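Recording pick demonstrations with the hand-held gripper
Fanditz how-to pages, last updated June 20, 2025
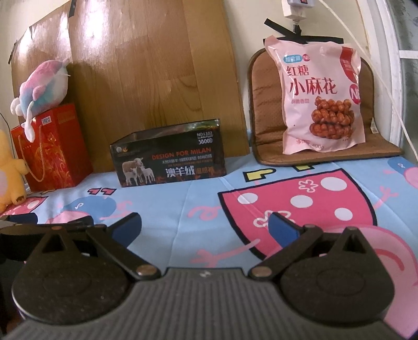 Gripper open over the cloth, holding nothing. Red gift box and black box to the left, snack bag on the cushion to the right.

Use these steps to record a single-object pick for the Warkari set. You need the hand-held gripper, a table and a few household items of different sizes.

1. Lay the cloth and set out the items. Leave a hand's width between them.
2. Start the recording with the fingers fully open and nothing between them.
3. Hold still for four seconds.
4. Move towards the item at a slow, even pace. Keep both fingertips in view.
5. Close on the item, lift it clear of the table and pause.
6. Put it down, open the fingers and back away along the same line.
7. Stop the recording.

Soft packets need a light squeeze near the top seam. Take tall boxes by the narrow side. If an item is too wide for the fingers, leave it where it is and choose another.

Record eight picks, then change the layout. A full take should last about 9 seconds. Delete any take where you bump the table or change your mind halfway.

Save the files under the Penudcombe folder with the layout number first.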